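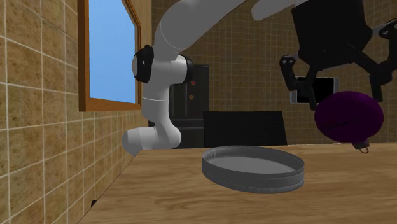 Drodbridge training kitchen to buy robot arms in March

24 January 2019

The Drodbridge training kitchen will order its first two-finger robot arms in March, after the purchase was put back twice last year. The budget is 80 thousand dollars, and it must cover the arms, the grippers, the mounting plates and the first year of service.

Before the order is signed, the work is being tried in simulation. In the test kitchen on screen, a gripper holds a dark purple object with a small metal loop over a wooden table, where a round gray pan stands. The planners use such trials to decide how much reach each arm needs and how much table must stay free.

Two suppliers, Mundetti and Garba, have sent offers. The Mundetti offer is for 4 arms with a delivery time of 57 days. Garba offers 3 arms, but spare fingers and training of the staff are included in the price. The kitchen has asked both firms to give the cost of replacement grippers separately, as this was not clear in the first papers.

A third supplier, Prosov, will deliver only the simulation software - this contract is already paid and does not come from the same budget.

The electrical work in the building is also not part of the sum. It will be planned when the number of arms is known.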